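How I record pick-up demos at home with a hand-held gripper 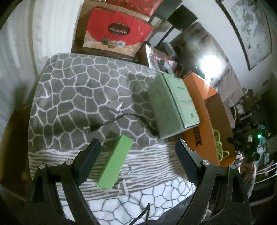

How many demonstrations do you need before a robot learns to pick something up?

For one simple job with one kind of object, I'd plan on 128 good ones to see any life in it at all, and then keep going. My tidy-up set stands at 661 and I'm aiming for 1,000. If you want it to cope with different rooms and different clutter, the number climbs, and variety counts for more than the total.

Right, so this page is how I go about recording them. I've been doing it in the evenings since October, mostly in the bedroom, and I've made most of the mistakes already so you're welcome to skip them.

What you need

A hand-held gripper with a camera on it, a charged battery, enough card space for the session and a surface with stuff on it. Beds are brilliant for this! Soft, lumpy, things sink into them a bit, and a patterned blanket gives the model something much harder to chew on than a bare worktop. I call my project Grilliretti (don't ask) and the bedroom recordings are the set I go back to most.

Before you start

Wipe the lens. Then open and close the jaws fully a few times and check the reading goes all the way to both ends. I once lost an entire evening because the width was stuck halfway and I hadn't looked.

Next do your mapping lap: walk slowly round the bed with the gripper held out, looking at everything from both sides, up high and down low. The tracking software uses this to work out where the camera is later on, so don't rush it. Things with strong edges and bits of printing are a help. Plain white wall is no help whatsoever, and if you spend half the lap pointing at it you'll be doing it again.

Choosing and laying out objects

Mix your sizes. I like small boxes, wall plugs and chargers with the cable still on, plus a couple of big boxes that are far too wide for the jaws. The big ones are there to be worked around. Cables are a pain, but a real bedroom has cables in it, so leave them in. Drop things down at odd angles and resist the urge to line them up (I'm a terrible one for lining things up).

Shuffle after every take. Even turning one box a little will do.

Recording a take

1. Start with the jaws open and well back from the bed.
2. Press record and hold still while you say "one elephant" in your head.
3. Move in at a calm, steady pace. Turn your wrist on the way so that the pads end up on the two long sides of the box.
4. Stop just short, with the box between the pads, then close.
5. Lift straight up, carry it over to the drop spot and let go.
6. Back off with the jaws open and stop recording.

Keep your other hand out of it! If you nudge the box into place with a finger, the model will be left waiting for a finger that never comes. And if you fumble and then recover, keep the take. Jytte Laxdal, who trained the first policy on my recordings, asked me for more fumbles, as the clean takes gave it no clue what to do after a near miss.

Sorting afterwards

I use Stelen to trim and label. Each take gets the object, the surface and one of three marks: good, recovered or bin. Bin anything where the tracking jumps, even if the grasp was lovely. Do it the same night, while you still remember which was which.

My takes were going into a single folder up to number 600, and I really wouldn't recommend it. Now it's one folder per layout, with the mapping lap saved in the same place.

How long does it take?

A session for me is an hour, kettle included. My wrist starts complaining before I get bored, and tired takes look tired: the approach goes wobbly and I start closing too early. Stop there and pick it up again tomorrow.

Next up is the same routine on the sofa, once I've sorted out the lighting in that room.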